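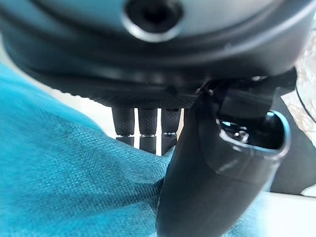
May, early, kettle on at ten to eight

Right, picking up where I left off on the Kallow van, as I promised Mizanur I'd write this up properly before I forget which injector was which. He has the afternoon with it while I'm over at Stirkthorpe collecting the gearbox mounts, so Mizanur, if you're reading this with a sandwich in your hand, the first page is the history and the second half is what I'd like you to do. Read both please, I know what you're like!

The van is the old 2.2 diesel belonging to the bakery, the one with the dented nearside door. It came in with a rough idle from cold, clearing after a few minutes, and a bit of grey smoke that hangs about and smells of unburnt fuel. Pulls well enough on the road once it's warm. Sachiko took it up the long hill and back yesterday and said she'd not have known anything was wrong with it, apart from a slight hesitation when she came back on the throttle after the roundabout at the top. She wrote that on the back of the job card and I very nearly threw it away, so I'm copying it in here where it'll be safe.

No fault codes stored apart from an old glow plug one. I cleared it and it came straight back on the next cold start, cylinder 3. So naturally I thought glow plug, and I still think the plug is dead (open circuit on the meter, no reading at all), but I'm not convinced it accounts for everything. One dead plug at the sort of mornings we've been having shouldn't make it shake like that. It isn't January.

So, leak-off test. I used Habibur's set of bottles, the ones with the blue caps, and ran it at idle from warm until the fullest bottle was well up. Injector 3 is returning far more than its neighbours. The other three are near enough level with each other that I'm happy to leave them be. I did it a second time after lunch with the bottles swapped round, in case one of the pipes was misbehaving, and the high one followed the injector and stayed well away from the bottle. Good. That's as clear as these things ever get.

Rail pressure at idle wanders a bit on the live data, and I had it asking for 331 and getting 314 at one point, which I've put down in the margin of the job card with the units the reader was showing. It settles when the revs come up. I wouldn't hang a pump on that. An injector leaking back to the tank is quite enough to drag it down at idle when the pump is hardly turning, and I'd want to see it again with a good injector in before I said another word to the customer about pumps. Gediminas disagrees and thinks the regulator on the rail is on its way out as well. He may be right, he was right about the Pumphrey horsebox and I ate a good deal of humble pie over that one. We've agreed to do the injector and the plug, look at the numbers again, and then argue.

Compression, before anyone asks. I haven't done it. I did a relative check with the scope on the battery during cranking with the fuel cut, and all four humps looked the same height to me. Tharushi had a look over my shoulder and thought the second one was a touch shorter, and we held a ruler to the screen like a pair of schoolchildren and couldn't decide. If the new injector doesn't cure it, that's the next job, and we'll do it with the real gauge through the glow plug holes.

Getting number 3 out. This took the better part of yesterday afternoon and I'd like it on record that I was patient. The clamp bolt came undone sweetly enough, but the injector itself had been weeping past its washer for a good long while and was sitting in a collar of that black toffee you get. I soaked it, went and did the brakes on the little hatchback, soaked it again, and worked it side to side with a spanner on the flats, a tiny bit at a time. No slide hammer until the very end and then only gentle taps. It came up with the copper washer still down the hole, naturally. Got the washer with the bent hook that lives in the top drawer (please put it back in the top drawer).

The seat looks to be in fair condition now that I've cleaned it, though I'd like a second pair of eyes. I stuffed the bore with a greased rag before running the cutter and turned it by hand only. There was one bright spot on the side nearest the bulkhead that worried me, but it went with another couple of turns and there's an even ring all the way round now. Vacuumed out after, then a clean swab on a stick, then another, until they came up without a mark.

The Tovov account. They've got one reconditioned injector on the shelf and it's coming with the one o'clock delivery. It should come with its own test sheet and the calibration code etched on the top. If there's no sheet in the box, don't fit it, ring them and ask for Habibur's contact on the parts desk. We had one turn up bare over the winter and I spent a whole morning chasing a knock that was in the box when we bought it.

For this afternoon then, Mizanur:

New glow plug first while there's room to get at it. Run the thread in by hand and check the others on the meter while you're in there. If any of those is even slightly doubtful, tell me and I'll ring the bakery about a full set, they're sensible people and would much prefer it all done in one go.

Injector in with the new washer, new clamp bolt (it's a stretch bolt, the old one goes in the bin and I do mean the bin), torque and then the angle as per the sheet taped inside the cupboard door. New high-pressure pipe to number 3 as well. I know the old one looks all right. Caps on everything until the second you need them off, and wash your hands halfway through, I'm afraid I've turned into my old foreman.

Write the calibration code on the job card before the injector goes in, as you'll never read it afterwards with the cover bracket over it. Then code it in with the tablet. Ignition on, engine off, and put the charger on the battery because that tablet sulks if the voltage drops.

Prime it with the key, listen for the pump, wait, and do it again. I make it 7 cycles before this sort is properly happy. Then start it and let it idle, and look round the new pipe with the torch. Hands well away from the unions while it's running, use the mirror.

Once it's warm, do the leak-off again on all four and put the levels in the table at the back of this book. Then leave it outside overnight please, with the bonnet shut, so I can start it from stone cold in the morning. I'd like to be the one to turn the key, if only for my own satisfaction.

Other bits, while I think of them

The fume extractor on bay two has a split in the hose just above the nozzle. Tharushi has taped it. It wants a proper length of hose, and I'll look in at the stores while I'm out.

The scope leads were tangled again. I've hung them on the two long hooks by the compressor, red one on the left.

We're down to the last few copper washers in the common size. I've ordered over 3 boxes' worth so we shan't be caught out again, and the spare bag is in the tin with the sump plugs.

Sachiko asked whether the smoke on the van could have been going on long enough to have loaded up the particulate filter. It's a very good question and I should have thought of it. Soot reading on the live data was on the high side of middling when I looked. Let's see what it does after a decent run with the new injector in, and force a regeneration only if it hasn't brought itself down. Mizanur, note the reading before you start and I'll compare it.

Back by half past four if the mounts are ready. There's half a fruit loaf from the bakery in the office, under the tea towel.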